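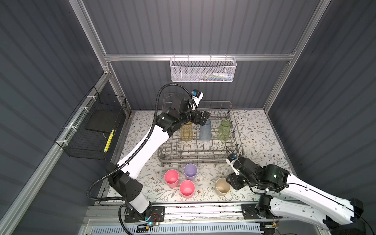
Skirport community kitchen – progress to 08/03/2024

Signups at 30, 29 still coming. Good month overall. Furtado grant money all spent on produce and the second freezer, receipts to follow.

Dondari site slower. Lease signed but the gas inspection got pushed agian, so no hot meals there yet. Cold lunches only, 100 a week.

Still need from Horance: the revised budget sheet and a yes or no on the van. Three months of fuel left in the old line.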